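How I planned the money for two arms

In May I finally sat down and made the list for my small workshop in Puninska. I had wanted a second arm since winter, but I was always afraid of the total. A pair of arms is only a part of what you pay for. There are also grippers, cables, spare fingers, and the cloth under everything.

My limit was $2,824, with shipping. 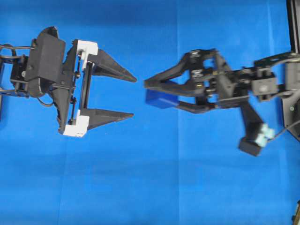
What I wrote down first

The arms took the biggest part, so I asked two shops, Piren and Cruzado. Piren was cheaper, but delivery was seven weeks. Cruzado had them in stock and I paid a little more. For the grippers I allowed myself one good pair of long pointed fingers, and I put spare ones in the budget from the beginning.

Cables I forgot completely. Please do not do like me.

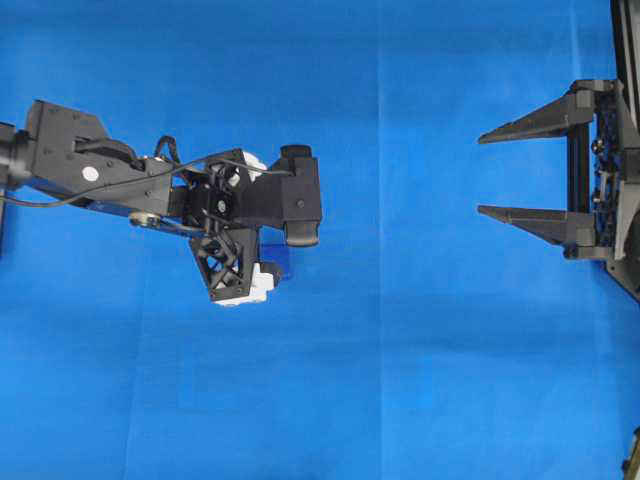 Two arms over the blue cloth, with the gripper on the right open.

The next line was printed parts. I priced them at Fosari and then compared with the cost of plastic at home. For brackets I prefer to print, even if my first ones are always ugly. Motors I will never again buy used, the saving was too small for the evenings I lost.
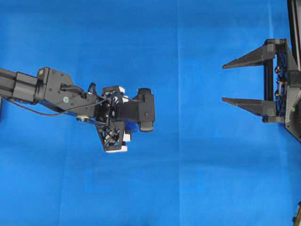

I also keep a small sum for screws and bearings, and I do not touch it for anything else. At the moment it is almost empty, so the better lamp must wait until the next order. If you know a shop with fair shipping for small parts, please write it in the comments.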